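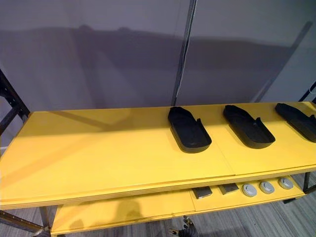 Giang Tôn: no, don't move the booking sheet to Hevivine yet. We tried it in May and lost 2 days of entries when the sync hung. Whole team retyping from paper. Never again.

patchbay_lou: was that the old sync tho? they rewrote it. Ours has 451 rows, three people in it all day, zero trouble

Giang Tôn: Same version number on the login page. So either they rewrote it quietly or they didnt.

patchbay_lou: check the changelog, not the login page

kestrel9: OP asked which tool lets front desk edit without seeing the prices. Hevivine can't. Hides the column but export shows everything. Found out the hard way.

mm_tobin: Zarkdale can. Roles per column. Ugly as anything, works.

patchbay_lou: Zarkdale is 9 dollars a seat. for a glorified spreadsheet

mm_tobin: Nine dollars vs. my desk staff reading the margin on every job... I'll pay

kestrel9: or 2 sheets. One with prices, one without, linked on job number. Free.

Giang Tôn: Until somebody sorts one and not the other - then you have a mess.

kestrel9: lock the sort. takes a minute

oldharbor: Used linked sheets for years, fine up to 100 jobs or so a month. After that it crawls. Wich is when we went to Zarkdale. Import was a pain, dates came in backwards, fix the region setting BEFORE you upload

patchbay_lou: ok the dates thing got me too

Last updated: January 25, 2022

Comments

dee_r: Does the column lock work on the phone app?

mm_tobin: View yes, edit no.

fernhill: still on paper here, reading with interest

Related threads
Vanhove backup keeps asking for password
Moving contacts out of Bradier
Shared calendar shows wrong time zone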